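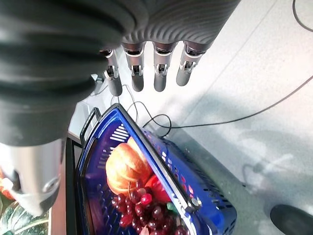
Grovudell Films will release Pluster, its new feature drama, in UK and Irish cinemas this November. The film runs on a true-to-life sort of quarrel: a small-town newspaper, its last editor, and the swimming baths the council wants shut. It is plain to look at and meant to be. The film leaves its joins on view. Long takes, hard cuts, no music under the arguments.

Issued 2024-11-13. For immediate use.

THE STORY

Stemalberg, a made-up mill town, winter 1983. The editor of the Pluster has run the paper for 23 years and fallen out with nearly everyone in it. Church, council, both football clubs, her own sister. When the baths are put up for closure she decides to print every letter she gets on the subject, unedited, including the ones calling for her to be sacked. There are 669 of them. The film follows what that does to the paper, and to her.

Not a hero piece. She is funny and often in the wrong. She is cruel to a junior reporter in one long scene near the middle which early audiences have found hard going, and we have left it in at full length. Anyone expecting a warm film about local news should probably be told beforehand.

The last third moves away from the office altogether and goes to the public meeting. One room, one evening, 40 minutes of screen time. Shot over 10 nights in a disused chapel with local people filling the seats, many of whom remember a meeting very like it and said so, loudly, between takes. Some of that is in the finished sound.

THE MAKING OF IT

Written from scratch for the screen, no book behind it. The script went through a lot of drafts, the early ones being far more polite. Filmed on 16mm. Printing press scenes were done on a working machine and the noise is real, so the dialogue in those scenes is mostly shouting. Subtitled prints will be availble at every venue from opening day.

Production design kept to browns and greens. Costumes borrowed where possible, bought second hand where not. The newspaper pages seen on screen were all written and set in full, small ads too, and a selection will be on show in the foyer at the Dvorak during opening week.

SCREENINGS

Opens first at the Dvorak Cinema, then on general release through the rest of November. A list of venues goes up on the Grovudell website this week, and will be added to as bookings come in. Cinemas still wanting a print – please ask now, there are not many and they are going out in order of request.

Press screenings: two, both at the Dvorak, one morning and one evening. Places by email only. Please say which publication you are from and whether you need step-free seating. The evening one is nearly full.

The film contains strong language and one short scene of violence. No advance clips of the public meeting will be sent out. Please dont ask for the ending to be described in previews and please don't describe it if you have seen it.

NOTES FOR EDITORS

Title is Pluster, one word, no "The", even though the paper in the film is called "the Pluster" by everybody in it.

Stills, poster art and the trailer can be had from the Grovudell press office on request. Interviews with cast and crew by arrangement, phone or in person, short slots. Reviews are held until the morning of opening day.

Grovudell Films is an independent producer and distributor of drama and documentary.

ENDS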